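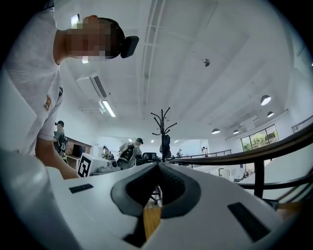 White T-shirt with the small patch on the sleeve.

Praselthorpe Choir Week: Frequently Asked Questions

When does the choir week take place?
It is in July, as every year. Singers can come to the hall from 4 in the afternoon on the first day.

Must I be able to read music?
No, but it helps. For those who do not read, Yulan Shen makes recordings of each voice part and sends them by e-mail before the week. Please listen to them at home several times.

How old must I be?
The youngest age is 14. Singers under 18 need a signed paper from a parent. There is no upper limit, and last year we had many grandparents with us.

What do we sing?
The programme is chosen by our conductor, Melina Zacharopoulos. This year it has eight pieces, most of them short, and two are in Greek. She teaches the pronunciation slowly, so please have no fear of it.

Is lunch included?
Lunch and tea are included. The evening meal is not, but the pub in Drunness is 29 minutes by foot along the river, and they know us there. Please tell us your allergies when you book.

Where can I sleep?
We do not arrange rooms. Many singers take a room in Drunness, and these go early.

What should I wear at the concert?
Dark trousers or skirt, with a white top. For the rehearsals wear what is comfortable. The hall is cool in the mornings, also in summer.

Can my family come to the concert?
Yes, gladly. Each singer receives four free tickets. More can be bought at the door, if there are still seats.

What if I must cancel?
Write to us as soon as possible. If we can give your place to a person from the waiting list, you get back all the money except the deposit.

Is there parking?
A little, behind the hall. Please leave the two places beside the ramp free for those who need them.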